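Votero: Storage of Shared Metal Cups on Small Tables
Final Report

Team: Inna Bilyk, Solomiia Pavliuk, Stefaniia Maksymiv
Advisor: Beryl Gosling

1. Background

The Gravevetti common room has one sink and no wall cabinets. Cups are kept on whatever table is free, and by the afternoon there is little room left for anything else. The Votero project set out to find a storage arrangement that takes up less of the tabletop, needs no drilling and can be moved by one person.

An earlier report by Aksel Vestergaard looked at hanging the cups from hooks. The hooks worked for mugs with handles but not for straight-sided metal cups, so we did not take that option further.

2. Requirements

The arrangement had to meet the following:

Stand on a tabletop without being fastened to it
Footprint no more than 300 mm on the short side
Cups can be put in and taken out with one hand
Cups can be seen without moving anything
All surfaces can be wiped down

We also asked that the empty unit weigh less than the crate used before, which weighed 1074 g.

3. Materials and Setup

The storage unit is made of white wire with an open grid on the sides. A flat white panel divides the inside, so the space can be used at more than one level. The cups are metal with a blue-teal outside and a silver-colored rim. Trials were done on a light wood-grain table with nothing else stored on it, so that the results would not depend on how other items had been stacked.

4. Placement

Each trial began with the cup outside the unit and ended when it stood upright on the panel and had been released. The table position was marked on the floor with gray tape. Only one cup was handled at a time.

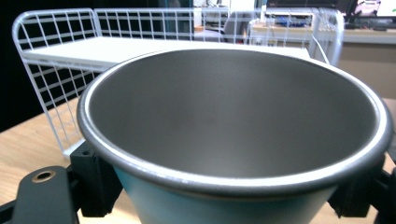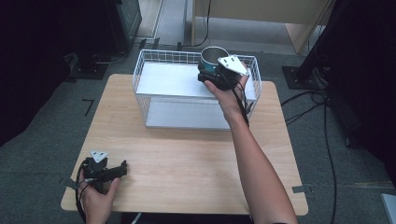
Metal cup and white wire unit on the trial table.

A trial was recorded as failed if the cup tipped, if it touched the wire hard enough to shift the unit, or if it had to be set down and picked up again. Light contact with the wire was noted but not counted as a failure. Two team members kept separate notes and compared them at the end of each set.

5. Results

We ran 40 trials. Of these, 19 included some light contact with the wire, mostly at the rim of the cup. Three trials failed, all of them because the unit shifted. No cup tipped over.

The shifting happened when the cup came in low and pushed against the side. Bringing it in from higher up and then lowering it straight down avoided the problem. We tried rubber pads under the unit in a short follow-up and it stayed put, but the pads left marks on the table and we took them off again.

Taking cups out was easier than putting them in. The rim gives a good hold, and there is enough space between the cup and the wire as long as the cups are not pushed into the corners.

6. Discussion

The open grid meets the visibility requirement and is easy to wipe, although dust collects where the wires cross. The panel is the weak point. It has to lie level for a cup to stand on it, and it is easy to leave it tilted after cleaning — a small clip at each corner would fix this.

The footprint requirement was met. The weight requirement was met with the panel removed but not with it in place. A thinner panel was considered and left for later work.

We did not test the unit fully loaded, and we did not test glass.

7. Further Work

Corner clips for the panel
A thinner panel of the same size
Trials with a full set of cups
A second unit for the Sirko room, where the tables are narrower

Measurements and trial notes are kept in the Votero project folder. Questions about the panel drawings should go to Stefaniia Maksymiv.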